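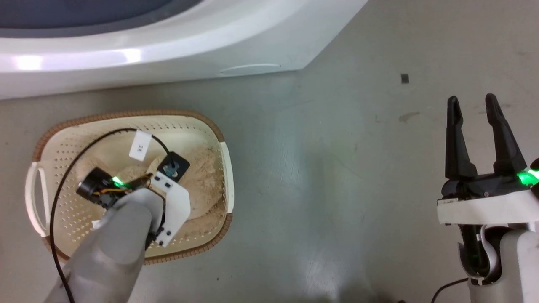 Tala Nimri wrote in reply to the previous entry that a planner which waits for perception to be certain will wait for ever, and asked why the grasp module should be allowed to block the rest of the task at all. Her comment deserves a fuller answer than the space beneath a post allows.

The position taken in that entry was that no motion towards a soft object should begin until the segmentation of that object had been confirmed. I now consider the rule too strict. It was written in June, when the planner received one estimate for each object and had no means of asking for another. Under those conditions a poor mask led directly to a poor grasp, and a hard stop was the only defence available to us.

The present version of Nullo, our task planner, does not work in that way. Each object is held with a short list of possible poses, and each pose carries a score. Cloth and plush are difficult in this respect. The outline alters as soon as a finger touches the pile, and a pose estimated from the head camera may have little value once the arm has covered half of the object. The list is therefore refreshed from the wrist camera during the approach, and a candidate which has not been supported for 5 consecutive updates is removed.

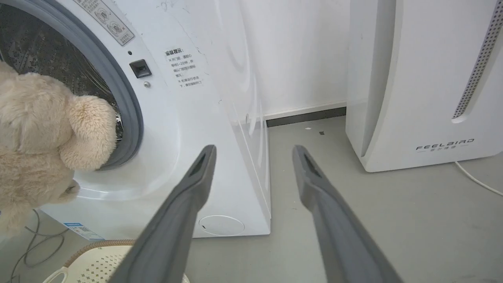 Wrist view at the washing machine, both fingers open.

The door opening presents a separate problem. A plush toy lying across the gasket is in two regions at once as far as the scene graph is concerned, and the earlier code insisted on choosing one. Şengül Erdem proposed a third relation, "across", to be held alongside "inside" and "outside". The change touched 52 lines in the graph itself and a good many more in the tests. The planner may now treat an item across the rim as unfinished work, and issue a push or a second grasp accordingly.

Ms Nimri's question about blocking can now be answered more exactly. The grasp module may delay its own arm. It may not delay the other arm, the base or the camera schedule. Where the two arms share a region of space, the reservation made by the first expires after 1000 milliseconds unless it is renewed, and the second arm may then plan through that region. We chose the figure by replaying logged runs with the Romgate tool, and I would not claim that it suits any other machine.

Two matters remain open. The first is calibration between the head and wrist cameras, for which we still follow the Wasilewska procedure – a sound method, though a slow one, and easily spoiled by a cable that pulls on the mount. The second is logging. Of the 157 replayed runs, several could not be used, as the clocks on the two arms had drifted apart and the order of events could not be recovered. A common time source has been added to the Tundwood build and will be required for all new recordings.

Readers who maintain their own branch should note that the old blocking flag is still accepted by the configuration file but has no effect. It will be removed in the next release. Corrections to the migration notes may be sent to me in the usual way.

Posted 23 Jan 2020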